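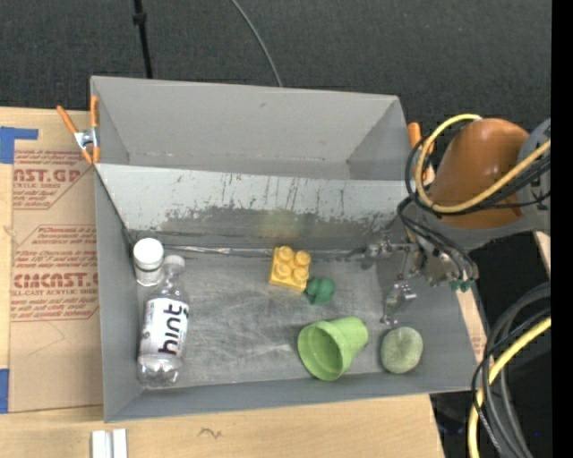
Daily zinc lowers copper status in older adults, trial finds

Older adults who took a moderate daily dose of zinc for 90 days showed a measurable fall in copper status, according to a trial published by the Hulme nutrition group. The fall was small in most participants and none developed anemia, but it occurred at a dose sold without a prescription and often taken for months at a time. Supplements of this kind are commonly kept with other household items, and are not always mentioned when a patient is asked about medicines. The authors recommend that clinicians ask about zinc by name.

Zinc and copper are absorbed in the same part of the small intestine. A high zinc intake causes the cells lining the gut to produce more metallothionein, a protein that binds copper more tightly than it binds zinc. The bound copper stays in the cell and is lost when the cell is shed. Severe copper deficiency from very high zinc intakes has been described in case reports for decades. Less is known about lower doses in people over the age of 60.

The trial enrolled 1395 adults living at home. Participants were assigned at random to zinc gluconate or to a matching placebo, taken once a day with the evening meal. Neither the participants nor the staff who measured the outcomes knew which capsule had been given. People with kidney disease, previous stomach surgery or a known disorder of copper metabolism were excluded, as were those already taking a copper supplement.

The main outcome was the change in serum ceruloplasmin, the protein that carries most of the copper in blood. Ceruloplasmin fell in the zinc group and was unchanged in the placebo group. The difference between the groups was statistically significant and was larger in participants over the age of 70. Activity of copper-zinc superoxide dismutase in red blood cells, a secondary outcome, moved in the same direction, but the difference was within the range expected by chance.

Diet had a clear effect. Participants who reported eating nuts, shellfish, beans or whole grains on most days had a smaller fall in ceruloplasmin than those who rarely ate these foods. Diet was recorded by questionnaire only at the start of the trial, and the authors treat this result as preliminary.

"We saw a shift in a marker, and we did not see disease," said Carol Horrocks, lead author of the report. "The question for the next study is what happens when the same dose is continued for a year or more."

The trial had several limits. Ceruloplasmin rises during infection and inflammation, which can hide a true loss of copper. C-reactive protein was measured to correct for this, but only at the first and last visits. Capsule counts suggested good adherence, although zinc in the blood rose less than expected in part of the active group. A single form of zinc was tested, and the findings may not apply to zinc oxide or zinc picolinate.

A follow-up study comparing zinc alone with zinc plus a low dose of copper is due to begin in July. Recruitment will be handled through the Beso clinic.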